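Coltora Short Stays – Kitchen FAQ

Most of what guests message us about is the kitchen, so it's all on one page now. Read before you write please, we answer faster when it's not the toaster again.

Getting started

Is the kitchen stocked?
Partly. Plates, mugs, pans, knives, cutting board, toaster, paper towels – yes. Salt, oil, coffee – whatever the last guests left, plus a starter bag of coffee. Milk no. Bring your own or walk to the corner store, open till 11 pm.

Are all the kitchens the same?
No. Amo and Atar have the big counter with the blue tile. Bawa is smaller, 670 square feet for the whole place, so the counter is short and there's no bread box. Check your booking for which one you have.

How big are the others then?
Amo is 1,301 square feet, Atar 1,571. Doesn't change much for cooking. Atar has the longer table.

Toaster

How many slices does it take?
4. Two pairs of slots. Bagels fit if you cut them thinner than you think.

Only one side is heating?
Each pair has its own lever and dial. Check you pushed the right one. Yes we get this every week.

It tripped the breaker.
Toaster plus kettle plus microwave will do that in Bawa. Run two at most. Breaker panel is in the hall closet, push the switch fully off then on again.

Where do I empty the crumbs?
Tray slides out the back. Unplug first, let it cool. Crumbs in the trash, not the sink. Don't shake it upside down over the counter, they get everywhere.

Can I move it?
Sure, but leave it on the counter and not on the cutting board. Toasters get hot underneath and bamboo scorches. Put it back at the left end when you check out.

Counter and cutting board

Can I put hot pans on the counter?
No. Trivets are in the second drawer. Use them even if the pan is "only warm".

What about stains?
Wipe up wine, coffee, lemon juice and tomato sauce right away. Dish soap and a soft cloth. No bleach, no scrub powder, no green scouring pads on the marble pattern.

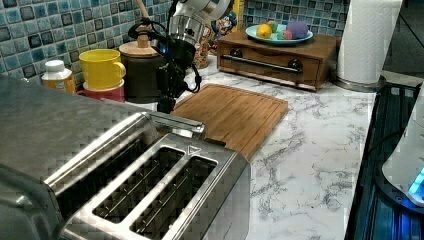 Same goes for the tile at the back – soapy water, then wipe with a dry cloth. Grout is the part that holds on to grease, an old toothbrush works fine. Please no spray oven cleaner on it.

Can the cutting board go in the dishwasher?
No!! Bamboo splits. Wash by hand, dry it, stand it on its edge for an hour or so. The groove catches juice, so tip it over the sink first and run a cloth along it. Meat on the plastic board please, that one's in the rack under the sink.

It feels dry and rough.
Mineral oil, same shelf as the dish soap. A spoonful, rub it in, leave overnight. You don't have to do this, but thank you if you do.

Bread box

What's it for?
Bread. Door drops down at the front, long handle. Holds two regular loaves, or nearly. Don't put bread in warm, it sweats and molds.

Is it ok to put stuff on top?
Light things, yes. A plate, fruit. No kettles or anything heavy.

My kid wants to know about the pretend food.
The lemon and friends on the blue plate are for playing with. Kids can take them anywhere in the apartment, just get them back on the plate before you leave. Wash in warm soapy water if they end up on the floor. We've lost a lot of pieces to couches, so check the cushions.

Mugs and canisters

Can mugs go in the microwave?
Plain ones yes. Anything with metal trim, no. If you stack the yellow one on the red one, lift them both when you move them, it's a bit tippy.

What's in the canisters?
Depends on the week. If it isn't labeled, treat it as old and toss it. Rinse and dry before refilling, and keep the wooden lids out of the dishwasher too.

Paper towels ran out.
Spare rolls above the fridge. Last one? Message us and we'll drop some by. The holder is freestanding so hold the base down when you tear or you'll pull half the roll off.

Checking out

What do I have to do in the kitchen?
Dishes washed or in the machine and running. Trash out. Open food out of the fridge. Counter wiped. You don't need to mop.

Broke something?
Tell us, that's all. One glass or plate is no charge. For tile or counter chips send a photo before checkout.

Anything different in winter?
Until the end of March leave the cabinet doors under the sink open a little at night, it keeps the pipes from freezing. Cleaning suplies are in there, so if you have small kids move them to the top shelf first.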